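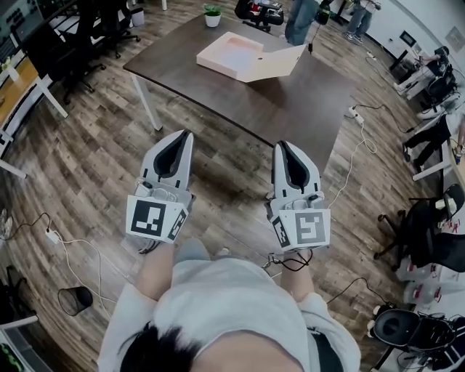 The packing table and the floor next to it. Power strips are on the right.

Workrooms and Small Offices > Furniture and Layout
Thread: Getting cables off the floor around a table in the middle of the room

papertray_5
Posted March 23, 2023
We moved into a unit at Gromport in the winter and the room is still laid out the way it was on the first day. The desks are along one side and we use the brown table for boxing up orders. It has white metal legs and no tray or anything else underneath. All the outlets are on the walls.

So there are power strips on the floor. One is by the table leg and the other is farther back by the wall. There is also an adapter sitting out near the wastebasket with its cord looped across the floor. I have caught my foot on a cord twice and one of the others has too.

What I want is to have power at the table with nothing on the floor that people walk over. We rent, so no drilling into the floor. The landlord was clear about that. The floor is wood-look laminate.

I have looked at the Fludeo under-table tray and at plain rubber floor covers. Has anyone used either of these with this kind of floor?

mulberry_lane
I have the Fludeo tray on two desks. It clamps on, so no screws, and it holds a full size strip fine. The clamps need a tabletop with some overhang past the frame. Measure yours before you order, mine only just fit.

It does nothing for the cord that runs from the strip to the wall. You would still have one cord crossing the floor. One is better than what you have now.

hallwaykeys
Move the table. I know that is not what you asked. If it goes against the wall by the back strip, you need no cover and no tray. Every shop I have worked in had a table in the middle of the room that somebody swore had to be there.

papertray_5
It does have to be there, sorry. Two of us pack at the same time from opposite sides and we carry boxes around both ends. We tried it against the wall for 3 days and it was slow.

hallwaykeys
Three days is not much of a trial. Turn it so the short end touches the wall. You keep both long sides and lose one end.

mulberry_lane
That is a decent idea. The cord goes down the wall end and never crosses the walkway.

tin_and_twine
I would skip the rubber covers on laminate. We had one in our back room from May until the next spring and when we picked it up there was a dull stripe underneath. Might have been the brand, might have been grit working in at the edges. The landlord kept part of the deposit over it. If you use a cover, get a fabric one and lift it when you sweep.

oldstapler
Never had that problem with rubber and I have used it for 8 years. Different floor though, ours is sheet vinyl.

tin_and_twine
Vinyl can be worse than laminate for that, so you have been lucky.

oldstapler
Or I bought a better cover.

benchwidth
Before you buy anything, look at the adapter by the wastebasket. That one should be easy. The light wood desk is right there. Stick it to the underside of the desk or set it on top at the back, then tie up the extra cord with a hook and loop strap. Costs next to nothing. Same goes for the white cord running from the strip by the table leg toward the middle of the floor. If it doesn't need that length, coil it and strap it to the leg.

And get the wastebasket under the desk. Mesh ones are light, people kick them and they roll over the cords.

papertray_5
Fair. The cord there is much longer than it needs to be. I will do that tonight.

Could power come from above? I asked the landlord about a drop from the ceiling and he said he would think about it if an electrician does the work.
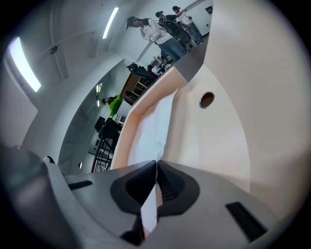 Ceiling and the two long fluorescent lights.

mulberry_lane
I would not do it. Those beams are curved and you would be paying for someone to work out how to fix to them neatly. Also a pole or a hanging reel over a packing table gets hit by boxes. We had a reel at my last job and it was tied up out of the way most of the time.

benchwidth
I disagree, a retractable reel is great over a table if the ceiling height is right. Ours is made by Dastlow and I have no complaints. But it has to go where an electrician says it can go, and you should find out what the small round thing between the lights is first. I can't tell from the picture. If it is a sprinkler or a smoke sensor, there will be rules about what you can hang near it.

papertray_5
I don't know what it is either. I will ask when I talk to the landlord.

oldstapler
Whatever you do, don't hang cords off the light fixtures. I have seen it done.

kettlecorner
Reading this because I have the same kind of room. Question about the lights, do you find them enough for packing? The one on the left looks a lot brighter than the other. Mine are like that and the labels are hard to read on one side of the table.

papertray_5
They are fine in the daytime. Late in the day we would like more light on the table. I was going to add a clamp lamp, and that is one more cord, which is part of why I started the thread.

kettlecorner
Get a rechargeable one. I bought mine at Gökçe, the office supply place, and charge it overnight on the desk. No cord at the table at all.

hallwaykeys
Same thinking for anything else on that table. Make a list of what really needs to be plugged in there while you work. If it is a label printer and a phone charger, you need one strip and the second one can go.

papertray_5
Label printer, tape machine, sometimes a laptop. So one strip would do it.

OK, plan for now. Turn the table so the short end is against the wall and try it properly this time. Clamp tray with one strip, if there is enough overhang. Adapter goes up under the desk. No floor cover unless I have to. The ceiling idea waits until I hear back.

tin_and_twine
Plug the strip straight into the wall when you do it. Don't run it off the other one.

mulberry_lane
Post the overhang measurement when you have it. I still have the sheet from the tray box with the clamp sizes on it and can check.

papertray_5
5 cm on the long sides, less on the ends. The plant and the pink box are staying on the table for now, they are not in anyone's way.

mulberry_lane
Long side should work then. Put the tray toward the wall end so your knees don't find it.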